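Notebook: divided bin, front compartment
1 November 1999
Print this page | E-mail this page

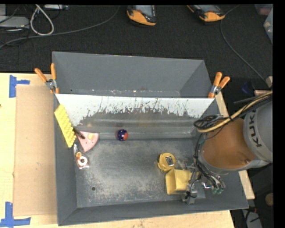

Continuing from the March entry on the divider. The spring clamps are back on, one at each end of the panel, gripping the rims of the bin. Last time I tried a tight friction fit with nothing holding it, and the panel walked towards the rear whenever anything heavy was put down in front. With the clamps it has stayed within a millimetre or two of the pencil mark for the whole of this run. Clamps are the orange-handled ones from the second drawer. Please put them back there.

Rear compartment kept empty for now. Everything goes in at the front until the position of the panel is agreed.

Contents for this set: the long yellow block with the bumps, the pink wedge, the dark pen-shaped item, the clear packet with the ring in it. Chosen for difference in outline and surface. The yellow block is the awkward one. It is long enough to lean on the left wall with its top end up at the rim, and once it is leaning, the smaller things collect against it. The wedge does this most. Its rounded edge rides up and the point stays low.

Clear packet: poor contrast against the worn floor of the bin. The plastic shows mainly by its shine, and the shine moves if the lamp moves. Lamp arm now fixed at 800 mm above the table top, measured to the lower edge of the shade. Do not adjust without writing it in here.

State of the panel. The white on the upper part is badly scratched, mostly in vertical lines, and the lower border of the white has gone ragged. Below that it is down to grey. N.G. (Nest Gronow) wants it repainted. I would leave it. A fresh coat of the Clesow white took most of a week to harden on the test strip and still came off under a thumbnail. If it must be done, rub down with 200 grit first and do the test strip again before touching the panel.

Floor of the bin: cloudy wear over the middle and left. Tried the Wikik paste on a corner, 20 minutes, then wiped off with a dry cloth. Slightly more even, no less grey. Not worth doing the rest. The small hole near the lower left stays open. Do not tape over it, the tape lifts and things stick to the edge.

Debris along the bottom of the rear section is fine and pale. Assume paint from the panel until shown otherwise. To be brushed out at the end of the set and kept in an envelope.

Placements logged to date: 286. Sheets are in the Nestell folder, front pocket. The early ones have the panel position in inches, converted in the margin.

To do
- second pair of clamps, same jaw width (Zürcher catalogue, ask N.G. for the page)
- felt under the bin, it marks the table when shifted
- try the yellow block flat along the front wall
- decide on rear compartment

Print this page | E-mail this page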